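Visit report: Cedora toy refurbishing workshop, Hundham

Purpose of visit: to see how Cedora sorts returned building bricks before resale, and to decide whether the method would suit our own lending library. I went in January with Magdy Ait Ali, who runs our storeroom. Shanthi Gazi met us at the loading door and took us round. The tour took a little under two hours, including questions.

## Intake

Returned bricks arrive in mixed sacks from schools, libraries and private donors. Each sack is weighed on a platform scale and given a paper ticket with the donor code, the gross weight and the date. The sack we followed carried ticket 1371. Nothing is counted at this point. Weight is enough for the ledger, and Gazi said the early attempts at counting had cost more labor than the bricks were worth.

Foreign matter comes out first. The sack is tipped onto a coarse screen and shaken by hand. Hair, crumbs and paper fall through into a tray; batteries, coins and parts from other toys are picked off the top. Bricks with tooth marks or cracked walls go into a scrap tub. The scrap share varies by donor, and schools are worse than libraries.

## Washing and drying

Washing is done in mesh bags, in warm water at no more than 45 degrees Celsius, with a mild liquid detergent. Higher temperatures were tried and gave loose joints on older bricks. The bags are spun briefly, then emptied onto slatted racks in front of a fan. Drying takes overnight in winter. Water stays longest inside the hollow underside, so the racks are shaken once before closing time.

Magdy asked about stickers. They are left on unless they cover a stud or a joint. Adhesive is removed with cooking oil and a second wash.

## Color sorting

Sorting is done at plain tables, in small lots. A lot is spread on the open surface and each brick goes into the bin of its own color. White was chosen for the tabletops after a trial with gray, on which the darker bricks were harder to pick out under the ceiling lights.

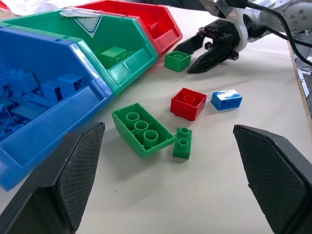 The bins have low, sloped fronts, so a brick can be dropped in without lifting it over a high wall, and the contents can be checked from a seated position. Standing them close together shortens the reach. The drawback of matching the bin to the brick is poor contrast: a blue brick against a blue wall is easy to overlook when a bin is being emptied. Gazi's rule is to turn every bin upside down over the transfer box and tap the base twice.

Shape is ignored during this pass. A 2x2 brick and a longer one of the same color share a bin until the second pass, which is done in another room on trays with dividers. We asked whether sorting by shape first would be quicker. Cedora ran it that way for one season and went back. Color can be judged at a glance in any orientation, while a brick lying on its side often has to be turned over before its length is clear.

Faded bricks are a nuisance. Sun-bleached blue is the usual problem. A reference brick for each color is kept in a drawer away from daylight, and a doubtful piece is held against it. If the difference shows at arm's length, the piece goes to the bulk grade.

## Packing

Sorted stock is packed by weight in clear bags and heat sealed. The standard mixed set is assembled from a recipe card, and the card goes in the bag. Four grades are sold:

- A: clean, full color, firm joint
- B: light scratches
- Bulk: faded or mixed shade
- Craft: not guaranteed to hold together

Grade A had 133 bags on the shelf at the time of our visit. Edivaldo Figueiredo, who handles dispatch, said that craft grade sells out first, mostly to art teachers.

## Points for our own storeroom

1. Adopt intake by weight. Our present tally sheets can be dropped.
2. Buy sloped-front bins in the main colors. Cedora offered us the supplier's address.
3. Keep the color pass and the shape pass at separate tables.
4. Check our wash temperature. The machine at Adugna Street has no display, so a thermometer will be needed.
5. Ask Heloísa Brandão whether the back room can take a drying rack. The door opens inward and the clearance is tight.

Open question: noise. The shaking screen is loud, and our building has a reading room directly above the store. Magdy will measure the floor and ask Gazi for the dimensions of the smaller screen, which was out for repair.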